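Notebook — bedding and soft goods bench
Filed under: Workshop notes / Textiles & laundry
4 comments · 11 shares

Still on the blanket question. Norbert Hrnčiar wants us to adopt the Barner layering order for the guest beds (sheet, quilted spread, blanket, dark throw on top) and says it keeps the quilting from wearing. Maybe. I've read the Barner sheet twice and can't find where anyone tested it. It says "longer life" and leaves it there. Longer than what?

What I have of my own is thin. The Soltden spread went through 26 washes and the border colour held, but the stitching lifted at two corners. The Fuchs one stopped at 10 washes when the machine packed it in, so comparing them is a bit rich. Norbert compared them anyway. I've crossed it out in the summary and initialled it.

Also not convinced by the claim that dark cloth "hides" lint. On black you see every grey fibre. Zyanya Medrano agrees with me on this and on very little else.

Zyanya's side of it: people don't live with beds made up in a diagram. They put the nearest cloth on top and a phone on top of that. Fair point. Any layering order that falls apart the first time somebody sits down isn't worth writing up.

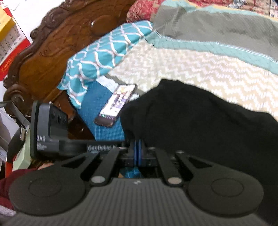
PRIRKUMPORT, January 6, 2026 — Bed with the carved headboard, dark wood, scrolls and a round knob at the end. Quilted spread in cream and white zigzag with the teal band, black cloth over part of it, grey blanket and a red patterned one further back. Phone lying on the blue checked cloth, screen lit. So much for the diagram.

The teal pillow with the wavy white lattice goes well enough with the border. Norbert calls that a coordinated set. I'd call it two teal things until someone shows me a label.

Carved wood is my real worry. Scrollwork looks like a good place to snag a loose weave, and the Barner people have nothing to say about headboards at all. Try the black cloth first, then the grey, same number of pulls on each — and write the number down this time.

Replacement spreads quoted at $800 for the lot. Not signing for that on the strength of two corners. Ask again in July.

Last updated by Z. Medrano (spelling only)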